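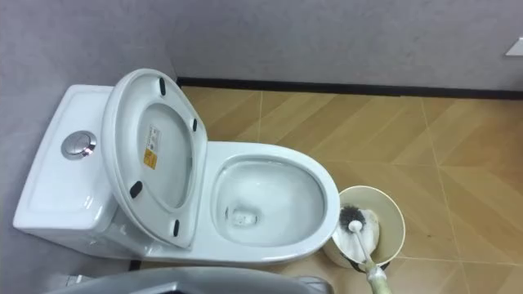
Page 147

CHAPTER 8
The Robot in the Washroom: Judging a Cleaning Service

In this chapter you will read a service offer line by line, work out what a task really asks of a machine, and write a short review that a building manager could use.

Ask a room full of engineering students which household job they would hand to a robot first, and someone will say the toilet before you have finished the question. It is a wonderful problem! The bowl is a smooth curved shape, glossy all over, with water at the bottom that bends the light and blurs the drain. The lid stands up against the tank, and the brush sits in a cup on the floor beside the bowl. A person reaches for the brush without a thought. A robot arm has to find a thin white handle, get hold of it well, lift the head clear of the holder and bring it over the rim, all in a room where there is hardly space to turn round.

Our main case is Vulell, a washroom cleaning service offered by a firm in Trundonton. The customer doesn't buy the robot. They pay by the visit, and the firm brings the machine, sets it up and takes it away again. The basic plan is called Itley and covers the bowl, the rim and the floor next to the base. The fuller plan, Després, adds the tank top, the flush button and the underside of the lid (where small rubber bumpers make little corners that are easy to miss).

Irena Sowa and Amrit Melnyk reviewed the service for a college with 700 students, and their notes run all the way through this chapter. They liked a great deal of it. The arm follows the inside of a bowl with a patience few of us could match, and it does the last washroom of the evening just as it did the first. Sowa was especially taken with the visit report, which lists every surface the robot tried to reach and marks the ones it gave up on. "I would rather read an honest gap than a row of ticks," she wrote, and we think she is right.

They had grumbles too. Setting up took 20 minutes in a washroom the machine had not met before, and patterned floor tiles slowed it down, as the vision system sometimes took a dark band in the pattern for a mark that needed wiping. Melnyk also wanted a clearer answer about who cleans the brush.

Notice how the reviewers worked. They wrote down the job first, in plain words, and only then opened the brochure. Try it the other way round and you will find yourself judging the robot by the things its makers chose to mention.

BEFORE YOU READ ON
Stand in the doorway of a washroom you know well. Write down each thing a cleaner would touch, in order, from picking up the brush to putting it back. Next to each one, note whether it moves, whether it shines and whether anything is in the way. Keep your list, as you will need it for Section 8.3.

8.1 What the offer says

The Vulell offer is four pages long, and the price is on the last of them. Nathalie Cloutier, who went through it with her evening class, suggests starting with the page headed "Your washroom", where the firm sets out what it expects to find when it arrives. The lid must be up. The brush must be in its holder, and the holder must stand within reach of the bowl. Read that page slowly with a pencil in your hand, and underline every job that has been left to the customer.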